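Working Papers > Legislation and Drafting > Section 4

4. What the definitions section does to a plain word

4.1 Coverage

Legislators debate the title of a bill, vote on the fiscal note and go home. The work of deciding what the bill means is left to its second section, where ordinary words are put through something like a naturalization process and come out owing allegiance to the revenue department. We read 87 definition clauses from sales tax exemption bills held in the Verkatis archive, all of them concerning goods a household might buy in a normal month. Bills that died in committee were kept in the sample. A dead bill is often better drafted than a live one, having been spared the floor amendments.

Each clause was coded with the Oyelaran scheme, which sorts definitions by whether they depend on what a thing is made of, what it is for, or who is holding it at the time. The scheme was built for zoning ordinances and had to be let out a little at the waist. We added a fourth class for definitions that depend on another definition, and a note field for those that depend on each other.

4.2 Results

Of the 87 clauses, 15 defined their main term by a list with no general rule in front of it. These lists are the most readable part of the material and the least useful. One treats aprons as clothing if sold singly and as kitchen supplies if sold in a set – a distinction that presumably mattered a great deal to somebody in February. Another exempts "footwear, including slippers" and then, two lines down, excludes "slippers." Both lines survived into the enrolled version.

Definitions by use were more common and aged worse. A rule that asks what an item is for must sooner or later ask the cashier, and the cashier has a line. Plustel, the regional chain whose register manual we were allowed to read, solves the problem by ignoring the statute's wording and assigning every item a code at the warehouse. The manual has around 3000 such codes. It is a more complete statement of the law than the law is, and it has an index.

The Skelivska amendment, adopted in only one chamber, tried to settle matters by exempting "articles of apparel and like goods of cloth." Read generously, this covers tents. The drafters' memo concedes the point and recommends that it not be raised.
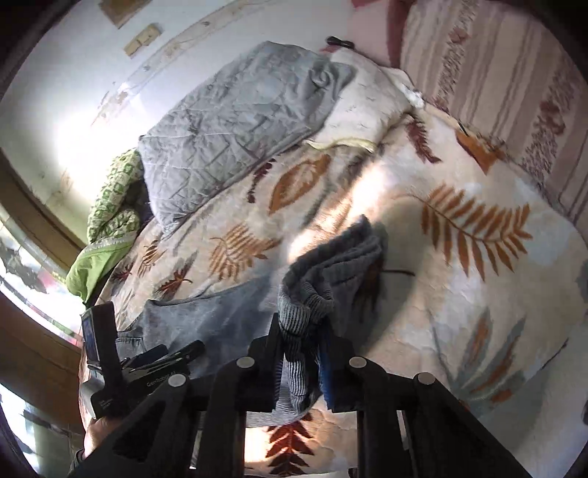

Exemptions for apparel run into their worst trouble at the border with household linens, where cloth stops being worn and starts being slept under. Most clauses place the border at the human body: what goes on a person is exempt, and what goes on furniture is taxed. Figure 2 has both sides of it within arm's reach, a pile of clothing on an unmade bed and a leaf-and-fern comforter underneath. Under most of the clauses we read, the pile would be exempt and the comforter would not. A blanket with sleeves falls on neither side with any conviction, and the two clauses that mention one disagree. We coded both as definitions by use and recorded our doubts in the note field.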